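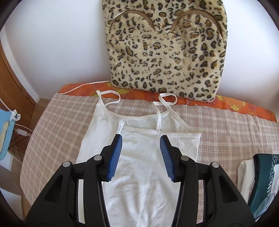

Pourquoi entraîner une politique de pliage sur des données prises avec une pince tenue à la main, au lieu de téléopérer directement le bras ?
Parce qu'on collecte plus vite, dans des lieux plus variés, et que l'observation enregistrée (vue au poignet, ouverture des mors, pose de l'outil) reste la même une fois l'outil monté sur le robot. Le prix à payer est une trajectoire moins propre et une cinématique que le bras ne peut pas toujours suivre.

Forum Manipulation et apprentissage > Objets déformables
Sujet : Vêtements à bretelles fines, échec de la première saisie

mors_parallele
Bonjour à tous. Je détaille la question, car le résumé du haut est volontairement court.

Nous reproduisons la méthode Traramer sur du linge courant. Politique par diffusion, entrée vue au poignet seule, sortie en poses relatives de l'outil plus une consigne d'ouverture. Démonstrations recueillies à la main chez des particuliers, évaluation sur bras fixe. Pour les t-shirts et les torchons, les chiffres publiés se retrouvent à peu près. Pour les débardeurs à bretelles fines, non : 38 essais, 31 échecs à la première saisie. Le mode d'échec dominant est toujours le même, les mors se referment sur la nappe à côté du bord, ou bien pincent la bretelle à la place de l'encolure.

Les démonstrations sont correctes à la relecture. La pose relative est recalée par odométrie visuelle-inertielle, l'erreur de fermeture de boucle est faible. Je cherche donc du côté de la représentation.

Dans la vue ouvrant ce fil, le débardeur blanc est à plat sur une nappe à carreaux clairs, les deux mors encore ouverts au-dessus. C'est ce genre de configuration qui pose problème.

k_rotule
Combien de démonstrations pour cette catégorie, et combien de lieux ? Si tout le blanc a été filmé sur du foncé, il ne faut pas chercher plus loin.

mors_parallele
Quatre lieux, fonds variés, dont des nappes claires et des tissus imprimés. Le contraste n'est pas constant mais il n'est pas absent non plus. En niveaux de gris, l'encolure se distingue surtout par la couture et par l'ombre entre le devant et le dos.

Firkham
Les bretelles sont le vrai sujet. Sur cette vue, elles partent toutes les deux vers le mur en formant des boucles, celle de droite revient sur elle-même. Pour un encodeur à faible résolution, on a des lignes blanches fines, et juste derrière un tissu orange à fleurs et une peluche léopard très texturée. À 224 de côté, une bretelle fait quelques pixels de large. Le réseau n'a aucune raison de la séparer du bord utile.

Deux pistes peu coûteuses : augmenter la résolution d'entrée, ou recadrer la zone entre les doigts et l'envoyer à un second encodeur. Nous avons fait la seconde. Gain net sur les ourlets, gain faible sur les lanières.

asservi_b
Pas d'accord sur le diagnostic. Une politique visuomotrice ne segmente pas, elle n'a pas besoin de « séparer » la bretelle. Si l'opérateur saisit toujours au même endroit relatif au vêtement, l'action s'apprend même avec une image médiocre. Ma question est donc : où saisit l'opérateur ? Au coin de l'encolure, au milieu, sur la bretelle ?

mors_parallele
Les consignes disaient « par l'encolure ». À la relecture, certains prennent le coin où s'attache la bretelle, d'autres le milieu du bord avant. Je n'ai pas la répartition.

asservi_b
Alors la multimodalité est dans vos données et elle est mal échantillonnée à l'inférence. Le coin et le milieu sont deux modes. Avec un horizon d'action court, la politique change de mode en cours d'approche et finit entre les deux, c'est-à-dire sur du tissu plat ou à côté. Je regarderais ça avant de toucher à l'encodeur.

Firkham
La diffusion est censée gérer précisément ce cas.

asservi_b
Dans une prédiction, oui. Entre deux prédictions successives, rien ne l'impose, sauf recouvrement des séquences ou conditionnement sur les actions précédentes. Tracez le point d'arrivée prédit à chaque replanification. S'il saute d'un amas à l'autre, vous avez la réponse.

Cultatdale
Je me permets une remarque sur le matériel. Avec des barres articulées, la trajectoire du bout de doigt dépend du mécanisme : selon la géométrie, le doigt descend ou recule pendant la fermeture. Sur un torchon épais, un décalage de 2 mm ne change rien. Sur un bord de débardeur posé à plat, il décide de la prise. Est-ce que le mécanisme du robot est identique à celui de l'outil manuel, ou seulement les doigts ?

mors_parallele
Seulement les doigts et les patins. Le robot a une pince parallèle du commerce. La consigne d'ouverture est convertie en largeur.

Cultatdale
Alors la largeur est la même, mais pas la hauteur du bout pour une largeur donnée. Il faut une table de compensation le long de l'axe d'approche, mesurée et non calculée. Posez les deux pinces sur une cale, fermez par pas, relevez la hauteur. Une heure de travail.

k_rotule
+1. Et vérifiez l'état des patins. Les patins bleus striés de la photo ont un bord inférieur cranté. Selon la façon dont ce bord arrive sur le textile, il peut l'accrocher ou glisser dessus. Un opérateur humain corrige au poignet sans y penser et la correction part dans les démonstrations comme si c'était de la stratégie.

asservi_b
Ce qui n'est pas gênant si le bras peut la reproduire. Impédance ou position ?

mors_parallele
Position, avec limite d'effort verticale. Je reconnais que c'est rigide.

Macedo
Même problème de notre côté sur des sacs en filet. Nous avions d'abord ajouté des démonstrations, sans effet visible. Ce qui a marché : réécrire la consigne de collecte avec un point de saisie unique par catégorie, puis jeter tout ce qui n'y répondait pas. Moins de données, meilleure première saisie. En contrepartie, la politique ne sait plus rien faire quand ce point est masqué.

Firkham
C'est une façon de déplacer le problème. Dans un logement réel, le point unique est masqué une fois sur deux.

Macedo
Possible. Nous évaluons à plat, comme la plupart des articles du domaine, méthode d'origine comprise.

mors_parallele
Retour après essais. J'ai suivi la suggestion d'asservi_b : le point d'arrivée prédit saute bien entre deux amas, un au coin, un au milieu du bord. Ce n'est pas vrai de toutes les séquences, une partie des échecs converge proprement vers le bon endroit et ferme trop haut. Pour celles-là, la table de hauteur de Cultatdale corrige une bonne part du décalage – je n'ai pas encore assez d'essais pour donner un taux.

L'encodeur recadré de Firkham tourne en ce moment. Je le laisse finir avec la table active, puis je le relance sans, pour ne pas mélanger les effets.

Firkham
Gardez aussi une série avec les bretelles rabattues sous le vêtement. Si le taux remonte, mon hypothèse tient encore.

asservi_b
Ou la mienne, un vêtement sans bretelles visibles n'ayant plus le même coin attractif. Il faudra croiser avec le tracé des points d'arrivée.

mors_parallele
Noté, je ferai les deux. Je mettrai les tracés dans ce fil quand la série sera complète.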